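Foro Ulari > Salud > Ensayos clínicos y vacunas

Tema: Pausa en el ensayo de la vacuna Gudus contra el VRS en mayores

pinar_alto
20 May 2023
Abro hilo porque ayer me llegó la carta del centro de Worthorpe. Estoy en el ensayo de Gudus desde noviembre, con la primera dosis puesta y la segunda pendiente. Dicen que paran la administración mientras el comité de seguridad revisa unos casos de inflamación en el nervio facial. Son 3 casos entre 1022 participantes. Las visitas y las analíticas siguen igual, solo se paran los pinchazos. ¿Alguien más la ha recibido? ¿Os han dado fecha?

tornasol58
Recibida también. Fecha, ninguna. A mí me llamaron antes por teléfono y me preguntaron si había notado la cara dormida o un párpado caído. Contesté que no y me dieron el número de guardia por si acaso.

Mercado
Yo me retiré la semana pasada, antes de la carta. Me parece mal que sigan pidiendo sangre si no saben lo que pasa. Si paran, que paren todo.

ruibarbo
Mercado, las analíticas son justamente para saber lo que pasa. Si cortan el seguimiento, los que ya estamos vacunados nos quedamos sin vigilancia. Trabajé años en un laboratorio de hospital y una pausa de este tipo entra dentro de lo normal. Puede que los tres casos sean del grupo placebo y no lo sabremos hasta que abran el ciego, si lo abren.

Mercado
O puede que sean los tres del grupo vacunado. Tampoco lo sabes tú.

ruibarbo
Cierto, no lo sé. Por eso lo revisan.

pinar_alto
A mí lo que me preocupa es la segunda dosis. El protocolo la pone a los seis meses con un margen de 40 días. Si la pausa se alarga me salgo del margen y no sé si me la ponen tarde, si me dejan con una o si me sacan. En la carta no lo explican.

tornasol58
Lo pregunté. La enfermera me dijo que quien se pase de plazo sigue en el estudio, pero que se analiza aparte. Si luego ofrecen la segunda dosis dependerá de la enmienda al protocolo, y esa todavía no está aprobada. Pídelo por escrito, que por teléfono cada uno cuenta una cosa.

Por cierto, en el diario de síntomas hay que seguir apuntando las comidas de la semana de analítica.

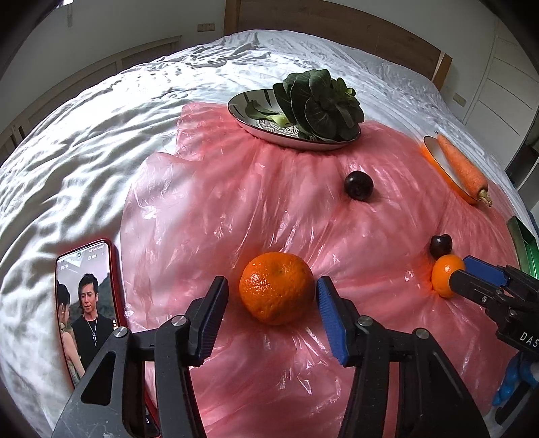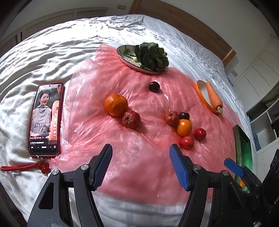

La mandarina en la primera; la ciruela y la verdura de hoja en la segunda.

ruibarbo
Gracias. Yo apunto la fruta por piezas y nunca me han puesto pegas.

lince_gris
Perdón por meterme, yo no estoy en el ensayo pero mi madre sí, en el grupo de más de 75. ¿Lo del nervio facial se cura? Ella se ha asustado bastante con la carta y quiere dejarlo.

ruibarbo
La parálisis facial periférica suele recuperarse en semanas o meses, y mejor si se trata pronto. Si notara algo, a urgencias el mismo día y que lleve la tarjeta del ensayo. Para lo demás, que hable con el médico del estudio antes de decidir. Puede retirarse cuando quiera y sin dar explicaciones, eso viene en el consentimiento.

Mercado
Y puede retirarse solo de los pinchazos y seguir con las revisiones. A mí me lo ofrecieron. Dije que no, pero a lo mejor a ella le interesa.

lince_gris
Eso no lo sabíamos. Se lo digo esta noche.

vega_norte
En mi centro somos 363 inscritos y nos han convocado a una charla en línea con la investigadora principal. Mirad el correo no deseado, a mí me cayó ahí. Sobre retirarse, discrepo de Mercado: si se va mucha gente, el ensayo pierde potencia y la pregunta se queda sin responder.

Mercado
No estoy obligado a sostener la estadística de nadie.

vega_norte
Obligado no, claro. Digo lo que ocurre si se hace en masa.

pinar_alto
Encontrado el correo, estaba en no deseado también. He mandado la pregunta del plazo por escrito, con copia al centro de Worthorpe. Cuando contesten pego aquí la respuesta — sin el número de participante, que la otra vez se me olvidó taparlo.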